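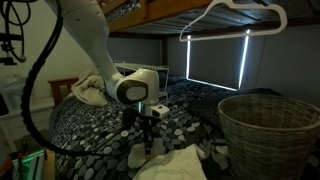 The Lower Bed

When Agnese Adomaitis came to Limham, she had one suitcase and a paper with the address of the hostel. The woman at the desk asked for 842 crowns and gave her a key with a green string.

"Upper or lower?" asked the woman.

"Lower, please."

In her childhood she always slept in the upper bed, and her sister slept below. The sister used to push the mattress with her feet until Agnese promised to tell a story. The stories were about a town called Zernon, where the trams went under the sea and the drivers wore fur hats in summer. Agnese invented it in one evening and then had to continue it for six years.

Now the sister lived in Covville, 3,705 kilometers away, and she had stopped answering letters in April. There was no quarrel. There was only the house of their mother, which was sold, and a sum of money which both of them were too polite to mention.

Agnese lay down in her coat. Somebody was washing cups in the kitchen. She looked at the slats over her face and, without thinking much, she put up her feet and pushed.

"Hey," said a voice from above. It was a girl, perhaps nineteen years old. "What was that?"

"I am sorry. It is an old habit."

The girl was silent for a moment. Then her head came down over the side, with all the hair hanging.

"Do it again if you want," she said. "I can't sleep anyway."

So Agnese told her about the tram number 2, which left from the fish market and was never on time. When she reached the part with the drowned station, the girl was breathing slowly. Agnese took her phone and wrote to Covville - only one line, about the fur hats.

At ten minutes past four the phone lit up on the blanket.

"In summer," her sister had written. "You forgot to say in summer."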